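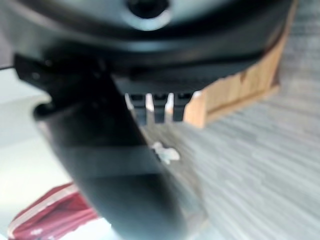
灰缝里的水：一道石墙的重新勾缝

Kekum旧港的Tuhumury粮仓临水一侧，有一道137米长的石灰岩墙。墙体分内外两皮，中间填碎石和石灰浆，外皮用粗凿的方石错缝砌筑，灰缝宽窄不一。上一轮大修时，施工方剔掉外皮灰缝里松散的旧浆，用普通硅酸盐水泥砂浆重新填满，缝面抹成略微凸起的带状。完工时墙面平整利落，验收没有提出异议。

问题是从石头上出现的。灰缝旁边的石面开始成片起粉，继而剥落，每一块石头的中心凹下去，四周的水泥缝反倒完好地立着，像一张硬格网罩在墙上。粮仓内侧的石灰抹面也在离地一人多高的位置出现了一条连续的返潮带，带的上沿有白色结晶。业主起初认为是地下水位上升，委托做了排水沟，返潮带的位置没有明显变化。

负责这次修缮设计的是砌体工程师Khurram Magsi。他的结论在第一份报告里就写了：墙的含水来源与大修之前没有大的区别，变的是水离开墙体的路径。后来的工作几乎都围绕这一句展开。

水从哪里出去

实心砌体墙没有防潮层，也没有空腔，它的防水方式是吸收再蒸发。雨水打在墙面上，由石材和灰缝的毛细孔吸入，浸润一定深度，雨停之后再从表面蒸发。只要吸入与蒸发在一年的周期里大致相抵，墙芯的含水率就能维持在一个不造成损害的区间。地面毛细上升的水也遵循同样的收支关系，它能爬多高，既取决于孔径和供水，也取决于沿途表面的蒸发能力。把蒸发面封住一部分，水位线就往上移，直到未封住的面积足够把水放掉为止。

在这套机制里，灰缝的作用常被低估。传统石灰砂浆的孔隙率高，孔隙之间连通好，孔径也比多数致密石灰岩的孔径大一个层级，水汽从灰缝逸出的阻力小于从石材逸出的阻力。一面墙上灰缝所占的面积不大，承担的蒸发量却与面积不成比例。盐分随水移动，水在哪里蒸发，盐就在哪里结晶，于是损耗首先落在灰缝上。灰缝风化、掉粉、凹进，隔几十年重勾一次，石头得以保留。

换成水泥砂浆以后，关系倒了过来。硬化水泥浆的孔以凝胶孔和细毛细孔为主，水汽透过率低，液态水也难以通过。水被迫改走石材，蒸发面移到石材表层，盐在石材的孔里结晶。加上水泥砂浆的弹性模量高，温度变化时不肯跟着石头变形，缝与石之间往往会裂出发丝细的缝隙。雨水能从这种缝隙被吸进去，出来却得绕道。水泥缝因此同时做了两件不利的事：多放进来一些水，少放出去一些水。

还有第三件。普通硅酸盐水泥含有可溶性的碱，在孔隙水中与硫酸根、碳酸根结合，生成钠、钾的硫酸盐和碳酸盐。对于一道临海、本来就有氯化物的墙，这等于再添一类盐。单一的氯化钠在常温下以百分之七十五的相对湿度为界，高于它则潮解，低于它则结晶，行为比较好预测。混合盐的结晶湿度会分散在一个很宽的区间里，墙体一年之中经历的干湿循环次数随之增加。硫酸钠更麻烦，它有无水和十水两种常见形态，无水盐遇水溶解后再析出十水盐，溶液的过饱和度可以很高，对孔壁产生的结晶压力足以破坏强度不低的石材。建材检验中用硫酸钠溶液反复浸烘来测定石料的坚固性，利用的就是这一点。

先取旧浆

决定换回石灰砂浆并不难，难的是确定换成哪一种石灰砂浆。修缮合同里写“采用石灰砂浆”五个字，交到现场可以做出性能相差数倍的东西。

Magsi的做法是先从墙上找没有被动过的原浆。外皮的缝大多已经剔过，但上次施工只剔了两三厘米，水泥带后面的旧浆还在。檐口下方有几段因为搭不到脚手架而逃过了大修，浆体完整，连当年的勾缝面都保留着。样品分三类取：缝的表层、缝的深处、墙芯填料。取样用手凿，不用电动工具，以免把集料打碎，影响后面的级配。

化验从肉眼开始。旧浆断面呈暖白色，能看到米粒到豆粒大小的白色团块，质地软，指甲可以刻动。这种石灰团块在老砂浆里很常见，来源有几种：没有消解透的生石灰颗粒，陈化不足的石灰膏，或者生石灰与湿砂一起拌合时留下的残核。Tuhumury的样品中，团块边缘与周围基质的界线模糊，有些团块外面包着一圈砂，切片下可见消解膨胀造成的放射状细纹。Magsi据此判断当时用的是热拌法，即把生石灰块埋进湿砂里，让它在砂堆中消解，趁热或稍后翻拌使用。

然后是酸溶。用稀盐酸溶去碳酸钙，剩下的集料洗净、烘干、过筛。这个方法在石灰岩地区有一个众所周知的缺陷：如果集料本身是石灰岩碎屑或者贝壳砂，会与胶凝材料一起被溶掉，算出来的灰砂比严重偏高。Kekum的砂恰好含贝壳。最初送出去的一批样品，实验室按常规酸溶法给出的结果接近一份灰一份砂，拿去做配合比必然开裂。后来改用薄片岩相分析，在偏光显微镜下分别统计胶凝基质、石英颗粒、碳酸盐颗粒和孔隙所占的面积，才得到可用的数字。

薄片还给出了另外一条信息。部分石灰颗粒中残留着硅酸二钙的晶体，说明当时烧的石灰石并不纯，含有少量黏土，烧成后带有微弱的水硬性。这与当地地质相符，旧港背后的山坡上，纯灰岩与泥灰岩层层相间，窑工从同一个采面上取石，很难分得干净，估计也没有必要分。

胶凝材料的选择

石灰按硬化方式可以分成两端。一端是气硬石灰，由纯度高的石灰石在九百摄氏度左右煅烧，分解出二氧化碳，得到氧化钙，加水消解成氢氧化钙，上墙之后再从空气中吸收二氧化碳，变回碳酸钙。它没有水化反应参与，硬化完全依赖碳化，速度慢，早期强度低，透气性和变形能力最好。另一端是天然水硬石灰，原料含有黏土质的硅和铝，煅烧中一部分氧化钙与之结合，生成以硅酸二钙为主的水硬性矿物，遇水即可凝结，余下的游离石灰再慢慢碳化。

欧洲标准把天然水硬石灰分为NHL 2、NHL 3.5和NHL 5三个等级，数字是标准胶砂二十八天抗压强度的下限，单位为兆帕。设计人员容易把它当作由弱到强的清单来挑，选中间一档图个稳妥。这里有两个陷阱。其一，每个等级允许的强度范围很宽，上下相互重叠，甲厂的NHL 3.5可以比乙厂的NHL 5更硬。其二，硅酸二钙水化缓慢，二十八天之后强度仍在增长，一年、两年后的数值可能是标称值的数倍。以二十八天的数据去证明砂浆“比石头软”，证明的只是二十八天那一刻的情况。

Tuhumury所用的石材不算硬，致密程度中等，风化面更差。Magsi把可选范围收在两种方案上：一种是石灰膏加少量火山灰质掺料，一种是生石灰热拌，再视部位掺入低等级水硬石灰。前者性能稳定，供应链成熟，工人也熟悉。后者与原浆更接近，现场控制的要求高得多。

石灰由Cliltodano供应，这家厂有一座小型竖窑，兼做块状生石灰和石灰膏。块状生石灰对保存条件极敏感，暴露在湿空气中会自行消解、碳化，表面看还是一块石头，里面活性已经打了折扣。合同因此规定，生石灰以密封桶交货，开桶后必须当日用完，每批做一次消解试验，记录加水后升温的速率和最高温度。升温迟缓的批次退回，或者转去做石灰膏长期陈化，不许用于热拌。

掺料试过三种。煅烧高岭土活性高，用量稍大就使砂浆变脆，收缩也跟着变大。磨细砖粉的活性取决于原砖的烧成温度，低温烧成的软砖较好，现代高温砖几乎只能当填料用。火山灰供货不稳。最后只在受浪花影响的墙脚部位使用砖粉，其余部位不掺。

砂的问题

修缮界谈石灰的文章很多，谈砂的少。砂浆里砂占大部分体积，收缩、孔隙结构、颜色和手感都首先由它决定。

合适的砂要求级配连续、颗粒有棱角、含泥量低。连续级配的意思是从粗到细各级颗粒都有，细颗粒填入粗颗粒的空隙，需要石灰浆去填充的空间最小。一般干砂堆积的空隙率在三分之一上下，传统上“一份灰三份砂”的体积比即由此而来：灰浆恰好填满空隙并包裹颗粒。如果砂的粒径单一，空隙率偏高，按一比三拌出来会发散、不粘刀，工人自然会加水，水多则收缩，收缩则开裂。开裂之后人们通常去怪石灰。

空隙率的测定不需要仪器。取一个量杯的干砂，另取已知体积的水缓缓注入，至水面与砂面齐平，注入的水量与砂的体积之比就是空隙率。Magsi要求每一批进场的砂都做这个试验，结果写在料堆旁的牌子上，配合比据此微调。

最大粒径与缝宽有关，通常取缝宽的三分之一到一半。Tuhumury的灰缝宽的地方能塞进手指，窄的地方只容得下刀片，用一种砂无法兼顾。现场备了两种：宽缝用含粗粒的锐砂，并在深处楔入小石片，减少砂浆用量和收缩；窄缝另筛细砂。附近Cevumeo采石场的石粉经过水洗，补充了细颗粒一级，颜色也接近老浆的暖白。原浆里的贝壳砂没有复制。贝壳多为片状，带盐，冲洗成本高，而多孔的碳酸盐颗粒对碳化有利这一点，石灰岩石粉同样能够提供。

含水率也要管。砂受潮会膨胀，少量水在颗粒间形成水膜，把颗粒撑开，同样体积的湿砂比干砂少装不少料。按体积配料而不作修正，雨后那几天的砂浆会无端变“肥”。料仓因此加了顶棚，体积配料改为以重量校核。

剔缝

去除水泥缝是整个工程中最容易造成不可逆损害的工序。水泥与石材粘结得好的地方，硬剔会把石棱一起带下来。角磨机速度快，碟片直径大，走到竖缝尽头必然切进上下的石块，在石面上留下一道细槽。这种切痕在许多老建筑上都能见到，比糟糕的勾缝更难补救。

方案先做样板，比较了手工凿、小型气动凿和带摆动刀头的电动工具。结论按部位区分：宽缝可先在水泥带中线钻一排浅孔，释放约束，再以窄刃凿从中线向两边剥；窄缝只准手工。石面已经起粉的区段，先不动缝，等石材干燥后再判断。有些水泥块粘得太牢，强行去除的损失大于保留的损失，就留着。图纸上用单独的符号标出这些位置，供下一次修缮的人查阅。

剔缝深度一般取缝宽的两倍以上，并且要见到坚实的旧浆。缝底应剔成方形，V形缝底会使新浆在边缘变成薄片，先干先裂。剔完用软刷和低压水清理，粉尘留在缝里等于一层隔离剂。

清缝之后并不马上填。Magsi在进度里给墙留出一段敞缝晾干的时间，整个夏季外皮的缝都开着，只在雨天挂布遮挡。施工方对此有过争议，脚手架的租金按周计算，墙上却没人干活。含水率的记录后来显示，敞缝期间墙芯的下降幅度超过此前排水沟投入使用后的全部变化。

测点分布在三个高度和三个深度，用电阻式木塞探头与钻粉称重法互相校准。电阻法受盐分干扰，绝对值不可信，同一点的前后变化可以参考。钻粉称重法准确，但每测一次就多一个孔。项目全程留下498组读数，其中称重法的不多，主要用来校正电阻法的漂移。

热拌

热拌的操作可以写得很简单。将湿砂摊成环形，中间放生石灰，覆盖，加水，等待消解，翻拌，过筛，使用。真正的变量在水。生石灰消解生成氢氧化钙，按化学计量每五十六份质量的氧化钙需要十八份质量的水，放热剧烈，相当一部分水会以蒸汽形式散失，实际加水量要远高于理论值。水加得太少，局部过热，石灰“烧死”，颗粒外面结一层致密壳，里面消解不完全，上墙后遇水再膨胀，把砂浆顶出一个个小坑。水加得太快太多，温度起不来，消解出的颗粒粗，砂浆发散，和易性差。

安全措施应该写在配合比之前。消解过程可达到沸点以上，会喷溅，强碱浆液溅入眼睛可造成永久性损伤。现场要求全封闭护目镜、长袖、手套，冲洗点设在拌合区几步之内，拌合区与通道隔开。生石灰桶不得与任何水源同放，也不得放在可燃物上。

拌好的浆有热用和冷用两种用法。热用时仍有余温，石灰继续吸水，浆体很快变稠，适合砌筑和填芯，冷天也有利。它在缝里仍可能有轻微膨胀，能抵消部分收缩，但前提是细颗粒已经消解，否则后患同上。勾缝以冷用为主，拌后堆存数日，用前再捣打复拌，不再加水。捣打这一步常被省去。石灰浆在静置后显得干硬，工人的本能是添水，实际上只要用木杵或碾轮反复揉压，浆体会重新变得柔软油滑。水灰比不变，收缩就不会增加。

判断稠度的办法沿用旧例：浆团放在抹刀背面，刀竖起来不滑落；用手攥成团，松开后不粘手，掌心只留潮痕。现场也用跳桌测过流动度，数据归档，工人看的还是刀背。

填缝

石材吸水性强，干墙会把新浆中的水迅速抽走，浆体来不及凝结就变成一条粉。填缝前须将墙面润湿，前一天一次，当日再一次，到石面潮而不见明水为止。深缝分层，每层压实，前一层初步硬结后再填下一层。填浆用窄于缝宽的勾缝刀，从后往前推压，不能在缝口抹平了事。空洞藏在表皮后面，验收时敲得出声音，敲之前看不出来。

缝面处理直接影响蒸发。用铁抹子收光会把细石灰浆带到表面，形成一层致密膜，碳化和透气都受妨碍。Tuhumury的做法是缝面与石棱平齐或略微退入，填后不动，待浆体达到“皮革硬”的状态，即指甲能压出印而指腹压不动时，用硬毛刷垂直敲打表面，打掉浆皮，露出砂粒。敲打同时把浆体再压实一次，闭合早期收缩裂纹。敲打过早，刷毛带浆，弄脏石面；过晚则打不动，只能刮。这个窗口随气温、风速和缝深移动，有时在当天傍晚，有时在次日。

石棱已经磨圆的地方，平缝会显得很宽，浆体溢到圆角上形成羽状薄边，一冻就掉。此处应该退缝，退到石块两侧接近平行的位置。这样做会在缝口留下一个浅槽，看上去不够“满”，业主代表在样板阶段提过两次意见，最后接受了。

养护

碳化需要二氧化碳，也需要水。二氧化碳先溶于孔隙水，再与氢氧化钙反应。孔隙完全充水，气体扩散进不来；孔隙完全干燥，反应没有介质。相对湿度在百分之五十到八十之间较为有利。新浆上墙后的头几天，要防的是失水太快，其后要防的是一直不干。固定不变的湿养护对气硬石灰帮助有限，轻度的干湿交替更接近它的需要。

脚手架外侧挂两层材料，内层为湿麻布，离墙面留一掌空隙，外层为防风网。麻布贴在墙上会粘走浆皮，也会在石面上留下色斑。每日喷雾数次，水滴要细，不能在缝里形成水流。有风的日子，背阴的东段与迎风的西段干燥速度差别很大，喷雾按墙段分别安排，由值班的人在早晨和傍晚各巡一遍。

气温的下限在规范中通常写成五摄氏度。真正起作用的是新浆在尚未获得足够强度、孔隙中水分还多的时候会不会受冻。碳化由表及里，每月推进的深度以毫米计，深缝的里层在第一个冬天基本还是未碳化的氢氧化钙。Magsi因此把外墙石灰作业的截止时间定在秋初，给浆体留出整个秋季。有一段墙因为石材更换延误，拖到十一月才填，只能用保温棉被加帆布覆盖到来年三月，拆开以后表层仍有冻酥，剔掉重做。

碳化深度用酚酞检验。在不显眼处掰下一小段新浆，向新鲜断面喷酚酞溶液，碱性仍高的部分变为紫红，已碳化的部分不变色。它的变色点高于碳化完全结束的位置，测出的是一条近似的界线，作为同一道墙上的横向比较足够了。墙脚掺砖粉的区段，变色层较浅，一部分原因是氢氧化钙已被火山灰反应消耗，不能直接读成碳化更深。

盐

换掉灰缝并不会使墙里的盐消失。恢复蒸发以后，头一两年的表面结晶通常更多，因为以前被困在墙芯的水带着盐重新往外走。业主应当事先知道这一点，否则会在第一个冬天看到满墙白霜，认定修缮失败。

Tuhumury内侧在返潮带范围内铲除了旧抹面，做牺牲性石灰抹灰，灰砂比偏贫，孔隙粗大，让盐在抹灰里结晶。抹灰饱和后铲掉，再抹一层。外侧石面采用敷贴法脱盐，材料为纤维素、高岭土与砂的混合物，以去离子水拌合，贴在预先润湿的石面上，干后揭除。敷料中的孔径必须与石材匹配：要让水从石材流向敷料，敷料里至少要有一部分孔比石材的孔更细。纯砂敷料在粗孔砖上有效，放到细孔石灰岩上几乎抽不出东西。

揭下的敷料逐块浸泡，测电导率，再以离子色谱分析氯、硫酸根和硝酸根。第二轮敷贴的提取量已明显低于第一轮，第三轮没有做。水泥缝剔除区的硫酸根偏高，保留老浆的檐下区几乎没有，这两组数据后来成为报告中支持初始判断的主要依据。脱盐的深度有限，敷贴能影响到的只是表面以下几厘米，墙芯里的储量还在。

结晶掉落的粉末要干刷收集，不能用水冲。水冲会把盐重新送回孔里，下次再从别处出来。

强度与合同

石灰砂浆在工程管理上的难处，大半来自检测规则。多数质量体系要求在二十八天时提交抗压强度，气硬石灰此时的数值往往不足一兆帕，按水泥砂浆的表格填写，就是不合格。有的施工方为了过关，在石灰浆里偷偷加一铲水泥。加得少，水泥水化生成物不足以构成骨架，又干扰石灰的碳化和孔结构，耐冻性可能比不加更差；加得多，就回到了出发点。

本项目的技术要求改写了验收项。强度只规定九十天的上限，不设二十八天下限；另设水汽透过系数的下限，毛细吸水系数的区间，以及与石材弹性模量之比的上限。试块不在钢模里成型，改用下垫吸水纸与石板的模具，使浆体在早期失水的条件接近墙上。钢模不吸水，试块里留下的水分多，孔隙率与墙上的实际浆体不同，测出的数字准确而无用。

样板墙做在粮仓北端，长度够一个人站开来刮三四个工作日的缝，各方案并列，编号刻在旁边的铅牌上，整个冬季敞露。定案时看的是第二年春天的状态：裂纹、粉化、与石棱的粘结、雨后变干的先后。外观最规整的一块在三月里与石棱脱开了，它的砂太细。

留给下一次的东西

墙面完工后的第一个完整年度，返潮带上沿开始下移，幅度在各测点不等，南端几乎不动。南端墙外地坪比室内高，堆土紧靠墙身，侧向渗水持续供给，灰缝解决不了。降低地坪涉及一条仍在使用的管线，暂列入后续计划。

石面的剥落减缓了，但没有停止。已经形成的疏松层会继续脱落，直到露出坚实的石面。Magsi没有使用固结剂，他在报告中列出的理由有三条，其中最长的一条关于正硅酸乙酯与方解石表面之间缺少羟基连接，粘附效果不如在硅质砂岩上可靠，处理层与未处理层的交界面在含盐石材里又可能成为新的剥离面。已损失过深、积水的石块做了更换，新石同样取自Cevumeo，按原层理方向砌放。

竣工资料里有一份不长的维护说明。檐沟每年清两次，落叶前后各一次；墙脚一米内不得种植，不得硬化铺装；内侧牺牲抹灰每年查看，成片起鼓即铲换，配合比附后；灰缝局部脱落时用同样的浆料小修，不得以成品修补料代替。说明附有砂源的位置、筛分曲线、生石灰的批次记录，以及一小袋干砂样，封在玻璃瓶里，瓶口用蜡。

保留下来的那几处水泥块在图上标为方框加斜线。其中西段檐下的一块，冬天过后自己松了，用手就能取出来，缝底的旧浆还是好的，四月里补上了新浆。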